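Handout 3: Taking computers apart with two arms
Automation in Practice, autumn term
Plundthorpe, September 11, 2024

What we are looking at

Last week we talked about robots that put things together. Now for my favourite subject on the whole course, robots that take things apart! Our case is the Tralden bench kit, which is sold to colleges and small repair firms that want to strip old desktop computers for parts. I have spent a good part of the summer with it and I think it is a lovely thing to teach with, although there are bits of it I would argue with (see the section on what it leaves to you).

Please read this before the practical. Bring it with you, and scribble on it.

What comes in the kit

- Two arms, hung so that they reach down over the bench
- Grippers, with a choice of fingers
- A slatted aluminium bench top
- A printed fixture plate for holding small parts, plus the files so you can print your own
- Zodell, the software you use to teach and replay moves
- A printed workbook with 25 set tasks, from lifting out a memory stick to clearing a whole case

You supply the computers. Ordinary office towers are best. The workbook is written round them, and they tend to be laid out sensibly, with catches you can get at from one side.

Laying out the job

The tower goes on its side with the panel off, so everything you want is reached from above. It sounds obvious, but think how much it saves. An arm coming straight down has gravity on its side, it can see (or its camera can see) most of the fixings, and a part that slips will usually stay in the case. Try planning the same job with the tower standing up and you will be at it till October.

The fixture stands to the left of the case, so parts and tools of the job have a known place. Look at what is in the way on the right-hand side: cables looping across the drive cage, and a finger's width matters there.
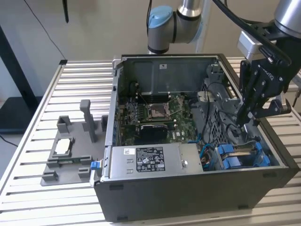 Teaching a move in Zodell

Zodell works with waypoints. You guide the arm to a position, save it, guide it to the next, save that, and then play the lot back. Anyone who has used a drawing program will pick it up in an afternoon.

A few things to remember:

Save a "clear" point above the case first. Every move starts and ends there. If something goes wrong, the arm has a safe place to go back to.

Approach slowly, leave slowly. The workbook suggests running the first pass at 25 per cent speed and going up to 70 only when you have watched it through. I would stick to that.

Name your points properly. "Point 4" means nothing a week later. "Above drive cage" means something to everybody.

Say which arm you mean. The two arms share the space over the bench, and Zodell will stop both if their paths cross. Very sensible of it, and very annoying when you are three steps from the end.

Choosing fingers

I could talk about this all day. People assume the arm is the clever bit, but spend an hour with different fingers and you will change your mind. Two plain fingers are strong and easy to reason about: they open, they close, and you know where the tips are. They are good for anything with two flat sides. More fingers with more joints can settle round an awkward shape, and that helps among drive bays and catches, but there is more to collide with and more to set up.

Before you pick, ask how wide the part is, what sits next to it, and whether it has to be pulled, slid or squeezed to come free. Blue plastic often marks the bits meant for human hands, such as the power supply catch and the drive handles, so look for blue first when you plan. 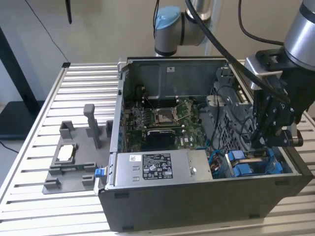
Figure 2. Jointed fingers reaching into the drive bay. The second arm is behind the case.

What it leaves to you

Cables. The kit has no good answer to loose wiring, and the workbook more or less says "tidy first". Real scrap computers are not tidy. We will spend half the practical on this.

Screws. There is no driver in the basic box. Flanagan sell one that fits, and it is a good one, but it is extra and you should know that before you plan a budget.

The fixture. It is excellent if your parts match its slots. If they don't, you are printing. I rather enjoy that, but allow time for it.

For the practical

Work in pairs and choose one part to remove. Write down your waypoints on paper before you touch Zodell, with a quick sketch of the case from above. Then swap sketches with another pair and see if they could follow yours.

Written task: 800 words on whether you would recommend the kit to a repair shop handling 135 computers a month. Say what you would want to test before buying, and what you would still do by hand.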